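**Two-arm bench: buy the second frame now or wait?**

**hamow_shop** · Thursday
Putting in the budget for a second bench with two arms. The frame kit from Wunderlich is 3000 with rails. Predent wants 444 for spare gripper fingers and cables. Is it worth ordering spares up front?

**tallgrass**
Yes on cables. We went through more than 100 dollars' worth of short ones last year. Skip the fingers until you break a pair.

**bitdepth9**
Disagree. Fingers from Predent took us until May to get. A bench with one working arm is dead money. I'd cut the frame and build your own from extrusion.

**tallgrass**
If you have the hours, sure. We didn't. Squaring the side rails ate two weekends.

**hamow_shop**
No hours here either, so the kit stays. What about the top? Cillska has a butcher block at 172.

**bitdepth9**
Fine for food tasks. Get a spare if knives are involved.

**oneninthree**
My vote is kit, cables, one set of fingers, and leave money for the small stuff that never makes the quote. Ours needed a riser, a monitor stand and somewhere to run the wiring. The layout has the two arms facing each other from the side rails, with the fruit bowl up on a wooden shelf at the back and the knife down on the table top. The shelf was cheap, but price cable trays too, as our yellow and black runs are still on the floor beside the table.

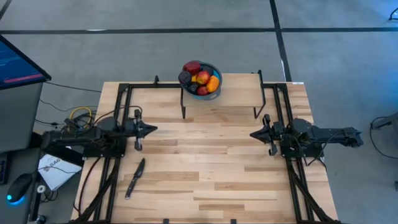
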